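Search this blog
Type and hit enter

Learning to Sleep Again

I have been a bad sleeper since my second year of college, when I lived over a bakery and the mixers started up at three. You would think that moving away from the bakery would have cured it, but no, my body kept the baker's hours for years and years afterward, and I got so used to lying there in the dark composing letters to people that I stopped thinking of it as a problem. It was just my night shift.

What changed things was a book my friend Emília Říha pressed on me in May, a battered old library discard, 328 pages long, on the history of how people have slept. I read it mostly at four in the morning -- I know, I know -- and the part that stayed with me was the chapter on the evening. The writer's idea is that we treat bedtime like a light switch, when for most people, in most times, it was a long slow slope with chores and prayers and mending in it. I read that page twice and then looked at my own evenings, which went dishes, phone, phone, phone, teeth, bed.

So I started small. I moved the phone charger to the kitchen. I bought a plain wind-up alarm clock from the secondhand place in Dornell, and it ticks so loudly that it has to live inside a sock in the dresser drawer. I began drinking a cup of linden tea at nine, and then at half past eight, after I learned what a cup of tea at nine does to a person of my age at two.

I also got a little fussy about the bed. My grandmother made hers every morning before she would so much as put the kettle on, and pulled the cover tight enough that we grandchildren were afraid to sit on it. I never saw the point. Now I make mine too, and I have come around to the idea that a bed with some flowers on it is a friendlier thing to walk toward at night than a heap of gray sheets.

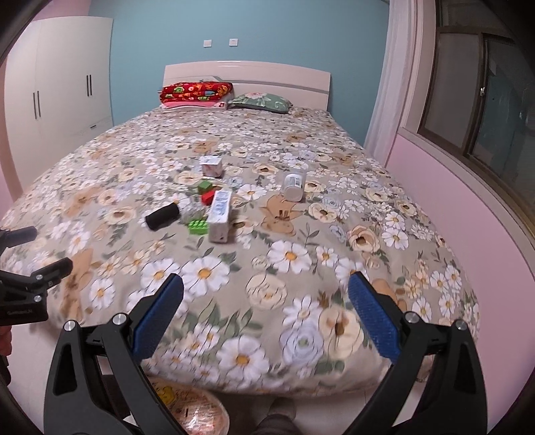

Daisies, a few rabbit-like figures, and a green pillow to match the leaves.

The other big change was the notebook. Kazimír Hájek, who taught with me for 17 years and slept like a stone through all of them, told me he writes down tomorrow's worries before supper and then closes the cover on them. I thought it sounded a bit silly, to tell you the truth, but I tried it, and my first list had 38 things on it, including "gutters" twice. Most of them were gone by the end of the week without my having done a thing about them. The gutters are still there, both times.

I still have bad nights. Last week I was up from two until nearly five with a song from a toothpaste commercial going around in my head, and I ended up on the back step in my coat listening to the freight train go through Wukwood. It was rather nice out there. But I would say the good nights are ahead now, and I've even started dreaming again, mostly about trying to find parking.

If you want the book, Emília says she'd like it back first, and then I can pass it along to whoever asks. There's a tea stain on page 131. That was me.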